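4.2 Tone of the budget speeches

The second set of data comes from the regional assembly of Prumulia, where the yearly budget is debated in October. We coded 526 speeches from the official record. Of these, 347 spoke mainly about spending, and 60 contained at least one personal attack on another member. The labour of coding was shared by 2 readers, who worked separately and compared their notes after each sitting.

Members from Skudano attacked more often than members from Nelby, but this difference became small when we removed the debate on the Nassar water levy. In that debate the Speaker asked for order many times, and several speeches were stopped before their end. We kept the stopped speeches in the count. The written record does not show shouting from the benches, so our numbers are probably too low.

Figure 2 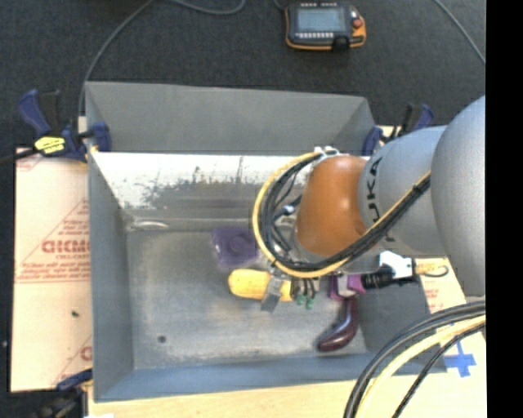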